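Pre-run check, hand-held grippers, Widanell home set
Checked by: Snædís Bech
Episodes on card at start: 346

Finger pads seated, no tears — OK
Joint screws tight, both units — OK
Lens wiped — OK
Left unit trigger — sticks a little, still usable
Clock sync — redone at 2:10, OK 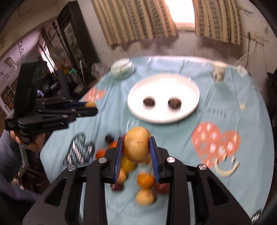 Grip force is set low for the fruit task and stays there until episode 102 of this batch. Check the blue pads for juice between runs. Stop if the cloth bunches up under the fruit, and smooth it before the next take.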